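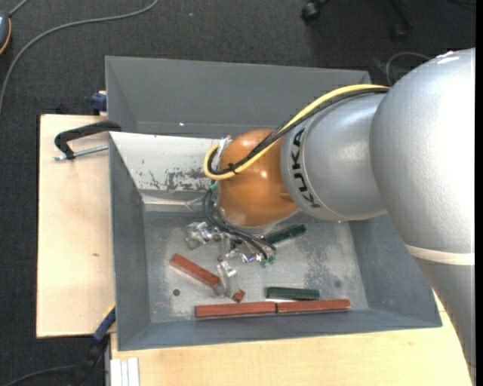
Good morning. I'm going to talk for 12 minutes about what happened to the jobs on the sorting line at Emwood after we started handing the picking to arms. I'll leave the cycle times to Ebbe Söderlund, who has the slot after mine. The work itself is easy to describe: painted wooden blocks, reddish-brown and dark green, lie in a metal bin, and they have to be picked out. Some are near the wall of the bin, end to end, and those are the ones our people always said were slow by hand too. You need an edge to get hold of.

(Pause. Ask who has worked a picking station. Wait for hands.)

Before July we had four people on each shift standing at the bins. Neema Khaemba did it for years. When I asked her what she would miss, she said the talking. When I asked what she wouldn't miss, she said her right wrist. I wrote both down and they have both held up.

What the job is now. The picker has become a tender. She fills the bins, clears the jams, checks the clamps at the start of shift and decides when to stop the cell. It's less lifting and more waiting. Several people told us the waiting was harder than they expected – you are responsible for something you aren't doing.

The log. In the first month the tenders at Mendville wrote down 923 stops. Of those, 382 were a block the fingers couldn't get around. I want to stay on that number for a minute. Every one of those stops was a person walking over, opening the gate, moving a block and walking back. We had planned for one tender to cover three cells. We went back to two.

(If short on time, skip to pay.)

Training. Tatu Mbwambo ran it on the floor, during paid hours, and I would do that again. What I would change is the order. We taught the screens first and the stopping rules second. People were afraid to press stop in week one because they thought it would count against them. Say on day one that it won't, and put it in writing.

Pay. The tender grade came in above the picker grade, but it came in late. Rosário Aguiar raised this at every meeting until it was fixed. Settle the grade before the arm is bolted down.

Nobody was let go. Two people moved to packing because they asked to. One has since asked to come back.

Questions. Sharon has the microphone on the left side of the room.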